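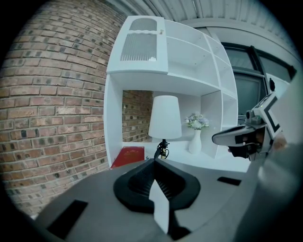
Foto: Y. Apaza

Asunto: Re: [calor-mina] Resultados del bombeo en Hinholm

¡Hola a todos!

Contesto a Darius entre líneas y luego añado lo que pude ver yo el martes, que me tiene contentísima.

Darius Kazlauskienė escribió:
> Me ha llegado el resumen de la prueba en el pozo viejo de Hinholm.
> Dice que el agua de la galería sale a 26 grados. ¿Es la temperatura
> en boca de pozo o a la entrada del intercambiador?

En boca de pozo. El sensor del intercambiador marcaba un poco menos, pero muy poco, y eso que la tubería provisional va al aire y sin aislar. Con la definitiva enterrada la diferencia debería ser mínima.

> También me preocupa el hierro. En Oltton tuvieron que parar dos veces
> en un invierno para limpiar las placas.

Sí, y con razón. En Oltton dejaban entrar aire en el depósito intermedio y el hierro precipitaba allí mismo, una papilla naranja que se lo comía todo. En Hinholm el circuito va cerrado y a presión desde la bomba hasta la reinyección. Abrimos el filtro al terminar y había bastante menos lodo del que yo esperaba (una prueba corta no demuestra gran cosa, ya lo sé, pero ¡qué alegría!).

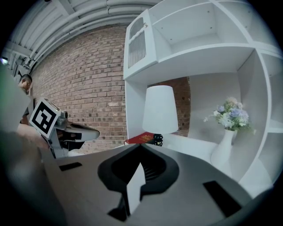 Parte inferior de una pinza de mano, de cerca

Sigo con los números. El trazado que propone Priedītis tiene 1.249 metros entre ida y vuelta, baja por detrás de la escuela y conecta 41 viviendas en la primera fase. Las casas del otro lado de la vía quedan para más adelante, porque cruzar por debajo pide un permiso aparte y nadie quiere atar el calendario a eso. La bomba de calor iría en la antigua caseta de ventilación, que tiene acometida eléctrica y una puerta lo bastante ancha para meter la máquina entera.

> ¿Y la reinyección? Si devolvemos el agua fría demasiado cerca,
> enfriamos nuestra propia toma.

Es la pregunta buena. Marnum modeló dos variantes y la que más me gusta devuelve el agua a la galería inferior, con todo el macizo de por medio. En el modelo la toma apenas se entera en 10 años. Me gustaría que alguien de la lista con más horas que yo en modelos de flujo mirase las condiciones de contorno — a mí me parecen prudentes, pero los planos de las galerías son viejos y hay un tramo hundido que está dibujado de dos maneras distintas.
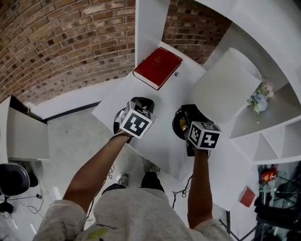
Otra cosa que hay que cerrar antes de marzo es el precio fijo de la conexión. Yo sigo defendiendo que se cobre por vivienda y no por metros de acometida, que si no las últimas casas de la calle pagan el doble por el mismo calor. Darius, sé que tú lo ves de otra forma, así que suéltalo aquí y lo discutimos con calma.

Tengo la hoja con las lecturas de caudal y temperatura, tal como salieron del registrador. A quien la quiera se la mando esta noche, basta con escribirme fuera de la lista.

Un abrazo,
Yurani Apaza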